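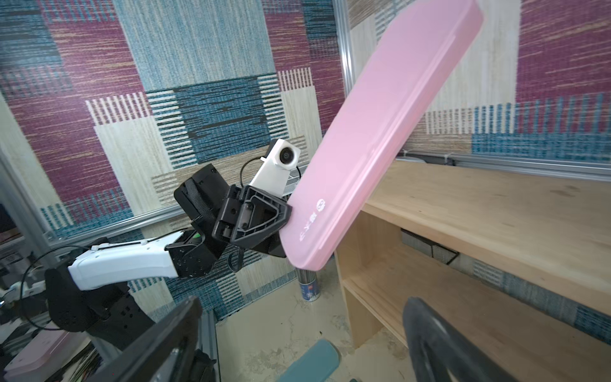 February, bench notes, loop no. 2 (the quiet one)

Drained the loop this morning to find out why the flow had dropped off since the last refill. It had been running with the Prirnis pump at full speed and still only just turning the flow indicator, and the coolant was sitting a few degrees warmer than it did in the autumn with the same load. Before taking anything apart I wrote down the order of the parts and put a strip of tape on every hose end with a number on it. For small parts I wanted something long with a proper lid, like the pink plastic case with the rounded shape, long enough to take the hose offcuts without bending them. O-rings went in a separate bag, sorted by thickness, with the ones from the pump top kept apart from the rest.

Order of the loop as found: reservoir, pump, lower radiator, processor block, graphics block, upper radiator, back to reservoir. All hose is Flostow 10/13 clear. Fittings are a mix, Lolar compression on the blocks and old barbs with spring clips on the radiators.

Draining took longer than it should have. The drain tap is at the lowest point of the hose run but the lower radiator still holds a fair bit behind it, and it only comes out if the case is tipped forward and the fill cap is off. Note for next time: open the cap first, then the tap. I did it the other way round and got a dribble, then a rush, and a wet towel.

Collected over 600 ml. That matches what went in, near enough, so we have not been losing any through the hose walls or a slow leak. What came out was a bit cloudy with fine white bits in it, and there was a faint film on the inside of the hose between the two blocks. The hose itself has gone dull and stiff there. The stretch from the reservoir to the pump is still clear and soft, and it came from the same roll.

Opened the processor block. Found the fault, or most of it. The fins were about a third covered in a soft white paste on the inlet side, packed in tightly under the jet plate. It wiped off between finger and thumb and felt slightly waxy. I take this to be plasticiser out of the hose. Brushed the fins with an old toothbrush and washing-up liquid, following the direction of the channels, then rinsed with tap water and finally with distilled. No pitting. There is some darkening of the copper near the outlet which does not brush off, and I have left it alone.

Graphics block was much cleaner. Only a few flecks, and those rinsed straight out. I did not take the top off it as the screws on that one are soft and two are already half rounded. If somebody wants to open it later, please get new screws first.

Radiators: flushed both with hot water, shaken, emptied, repeated until nothing came out. The lower one gave up a few small dark grains on the first two goes, probably flux left from when it was made. The upper one was clean from the start. Final rinse with distilled on both.

Fittings. Three of the barbs on the radiators had hose that would not come off, so I cut it lengthways with the blade held flat. One barb now has a scratch along it. It is shallow, but it runs over the ridge, so that one has gone in the scrap tin. Replaced with a Lolar 90 degree swivel, which also gets rid of the tight bend behind the drive cage that had been bothering me. The swivel needs to be pointing where you want it before the hose goes on. It turns by hand when dry but it is very stiff once there is hose pulling on it.

New hose is Lorente black rubber, same 10/13 size. It does not look as good and you can't see air bubbles through it, but it has nothing in it to leach out. It is harder to cut square than the clear stuff. The hose cutter leaves a slight lean, and a fresh flat blade in the mitre block does better. Pushed on with a drop of distilled water on the barb. Warming the ends in a mug of hot water helped on the compression fittings, where the collar has to follow on after.

Left one short length of clear Flostow at the reservoir outlet so there is still somewhere to look for bubbles.

Leak test dry first, with the hand pump and gauge. It lost pressure slowly. Went round with soapy water and found the drain tap weeping at its thread. New O-ring, tested again, needle stayed put through lunch.

Filled with distilled and the usual additive. Pump powered on its own from the spare supply with the main board disconnected. Ran it in short bursts until the reservoir stopped dropping, tipping the case back and to the left to get the air out of the upper radiator. There was a rattle from the pump for the first while, air in the top, and it went after the third tip.

Flow indicator now spins properly at half speed. Fan speed set to 800 on both radiators, and I would like to try it lower once it has run for a few days.

Still to do:
Check the collars on the processor block again when everything has warmed up and cooled down once.
Order two more Lolar swivels and a bag of O-rings for the tap.
Look at the short piece of clear hose in a month for clouding.
Throw out the rest of the old roll, or mark it for air use only.
Put the load test back on overnight and log the coolant temperature at both ends of the lower radiator.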